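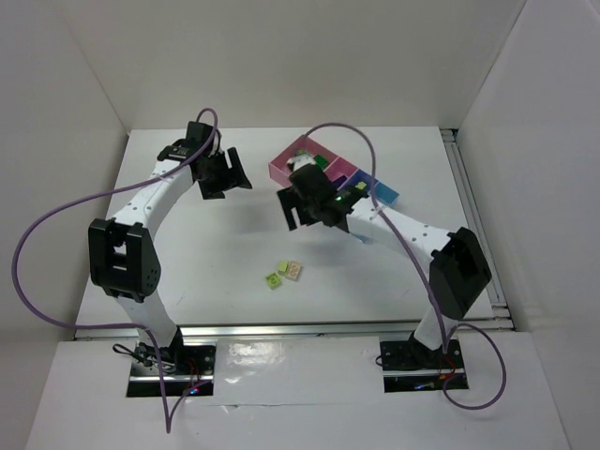
The Renholm bench is a two-arm tabletop test station used to compare gripper fingers, wrist assemblies and motor controllers under repeatable conditions. It was designed by Brunello Marino at the Drendirberg workshop and is named after the street where the first unit was built. The term covers both the physical station and the test procedure that goes with it, which other small labs have adopted with their own arms.

Layout

The bench consists of a white rectangular table closed on three sides by plain off-white walls. The fourth side is open and carries the two arms, each on its own black base plate in front of a metal rail. The walls keep background clutter out of the camera view and give even light across the work surface. A fixed camera covers the full table.

Each arm has a short lower link, a large elbow bracket and a longer upper link that ends in a wrist and gripper. The links are white and the brackets black. Cables run outside the links in wide loops, so that a wrist can be swapped without opening the arm. Marino has described this as a compromise: external cables are easy to replace, but they add drag at the wrist and can shift the resting position of a lightly loaded joint.

Test objects

The standard objects are small blocks in several colors and a divided organizer with raised walls. Blocks start either in the open part of the table or inside a compartment. The first case tests approach and closing accuracy. The second tests clearance, as the fingers must open next to a wall without striking it. Some blocks have printed or marked faces, which lets a reviewer check from the video whether a block turned during a move.

Finger types

Two finger families are in regular use. The De Luca finger is a slotted design that flexes slightly along its length when it closes. It tolerates a poorly centered block but is slower to settle, and it tends to rotate light objects as the load comes on. The Plato finger is stiffer and has a flat inner face. It holds position better after closing and is preferred for stacking, though it needs a more exact approach angle and often pushes a block sideways on a missed grasp.

Finger sets are fitted in pairs and swapped between the left and right arms halfway through a comparison. The swap separates differences between fingers from differences between arms - an effect that was large in the early data, when the right elbow had more backlash than the left.

Procedure

A full comparison consists of 500 grasp attempts for each finger type, divided into blocks of 100. The arms are returned to a rest pose between blocks and the joint zero positions are checked. An attempt counts as a success if the object is lifted clear of the surface and held for 2 seconds. Drops after that point are logged separately as transport failures.

Either arm may be run alone. In two-arm trials one gripper works near the organizer while the other waits over the opposite side of the table, and the controller enforces a minimum distance between the wrists. Attempts stopped by this limit are excluded from the grasp score but remain in the log.

Controllers

The original controller sent position targets only. A later version added a current limit at the gripper motor, which allowed the fingers to stall against an object without overheating. The change made older results hard to compare, and the first log of 2,158 attempts is now kept as a separate set. Results from the two versions are not normally pooled.

Limitations

The bench does not measure grip force directly. Force is estimated from motor current, and the estimate is affected by gear friction and by temperature. A single fixed camera also leaves blind areas behind the grippers and inside the organizer, where a wrist can hide the object at the moment of contact. A second camera was tried on the left wall and later removed - its view was blocked by the arm in most trials.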